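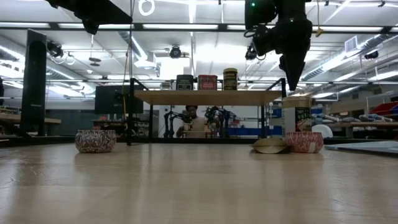 I spent most of last Wednesday at the new Vellholm demo floor out on Hirness Road, and I'm still a little giddy about it. They opened the doors to local folks for one afternoon so we could watch people teach robots to do ordinary kitchen and living room stuff, and I do mean teach. You put your hands on a pair of controls, the arms over the table copy what you do, and the whole thing gets saved so the robot can try it alone later on.

I'd pictured rows of people typing. It's a lot more physical than that! The person doing the teaching stands at the far side of the room with arms of their own to move, and a second set at the table follows along. They call one recorded go an episode (like TV, I guess), and a good teacher can get through 140 of them in a shift. The task I watched first was a tidying one: pantry things and bowls on a table, a shelf in the middle, and a list of what should end up where.

The part that surprised me was how slow the good teachers are. I figured speed was the point, so I asked, and I got a very patient answer. If you rush, the robot learns to rush, and it doesn't have your reflexes when something starts to slip. So they'd like you to move the way you would with a sleeping cat on your lap. One of the trainers told me she came over from the Ayala bakery in August, after years of frosting cakes, and she's one of the steadiest hands they've got.

They throw in plenty of variety too. The bowls move, the cans trade spots, and something that was on the shelf in one episode might be down on the table in the next.

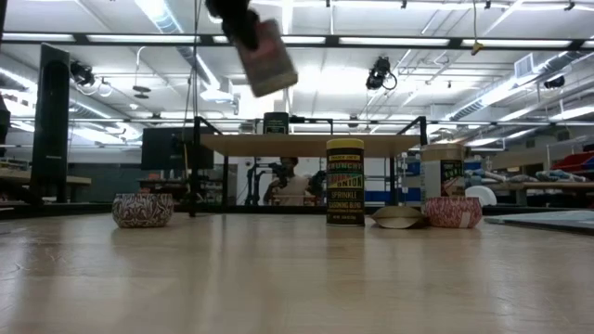 Packages are trickier than jars, I learned. A jar stays the same shape wherever you grab it, but a package can tip or swing once it's up in the air, and you have to wait for it to settle before you set it down. The teachers have a little habit of pausing above the table for a beat. I asked if the robot picks up that pause as well, and yes, it does, along with every other habit you've got. One trainer who scratches his nose between grabs has had to quit doing it on the clock, and he's still kind of sore about that.

And then I got a turn! Visitors could sign up for five minutes each, and I was maybe the fourth in line. I was told to pick up one small thing and put it down again somewhere else. Easy, right? My first try I closed the fingers on nothing at all, a good inch off to the side. There's no feeling coming back to your hand the way you'd expect, so you're going by eye, and my eyes were not up to it. Second try I got it, and a couple of kids behind me clapped, and I'm not going to pretend I didn't enjoy that.

My episodes went straight in the trash, by the way. They keep the visitor stuff separate and wipe it at the end of the day. The recordings that do count get checked by a second person, who plays them back and tosses any where the teacher fumbled too long or bumped the table. Out of every 100 episodes they usually keep most, but a new trainer's first week can be pretty rough.

What do they want with all this? The long-range plan is a helper for folks who can't easily lift and reach, and Vellholm is working on it with Naninau, the home care outfit across the river. They were careful to say it's years off. So far the project has 662 hours of recordings put away, and I was told that's a modest pile and they'd like a whole lot more. The robot on its own can manage a few of the simpler moves on a good day. On a bad day it reaches for a spot where something used to be, and everybody groans.

There were a few grumbles from the visitors, which is fair. A man near me wanted to know if the trainers would be out of work once the robot caught on. The answer was that there's always another task to teach, and he didn't look convinced. I'm not sure I was either, but I liked that they took the question and didn't hurry him along.

I came home with sore shoulders from five minutes of driving (how do they do a whole shift?) and a new respect for anybody who can put a can back on a shelf without thinking about it. 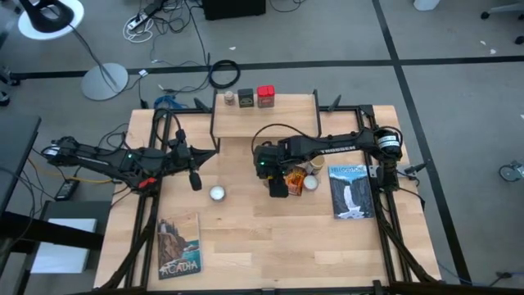 If you want to go

The next open afternoon hasn't been set yet, but they're hoping for one this spring. Sign-up will be at the Hirness library front desk, and the driving slots fill up first, so ask for one when you put your name down. Kids are welcome with a grown-up. Parking is in the gravel lot behind the building, and the entrance is the side door with the ramp.

Posted February 23, 2022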